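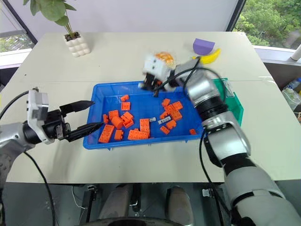
Fakimance is a collection of recorded robot demonstrations used to train sorting policies for two-armed machines. It was started in March by Gergely Kerekes and Freya Lambert at Tunstall. Each recording, called an episode, pairs camera views with the joint positions of both arms while an operator works through a task by remote control.
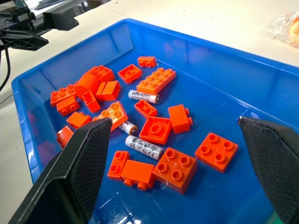
Wrist cameras are included for close views of the grasp — the head camera often loses sight of small parts behind the grippers. The brick sorting set has 108 episodes, 31 of them with batteries mixed in among the bricks. Failed grasps are kept and labeled if the operator recovers within the same episode. Lambert maintains the labeling guide, last revised 2025-12-14.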